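4.2 Storing and putting away styling appliances

1. Switch the appliance off at the wall and remove the plug before moving it.

2. Leave it on a heat-resistant surface for 80 minutes. Hair straighteners hold their heat longer than other appliances.

3. Close the plates and wipe the outer casing with a dry cloth.

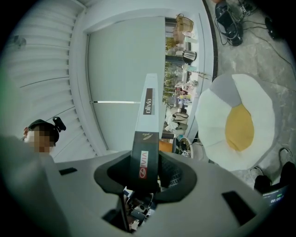
4. Place the appliance on the shelf with its label facing outwards. Keep handbags and other personal items at the far end.

Caution: Do not wrap the cord around the casing — this strains the cord where it enters the handle.

Note: Damaged appliances are to be reported to Zihan Dong at Trindinholm.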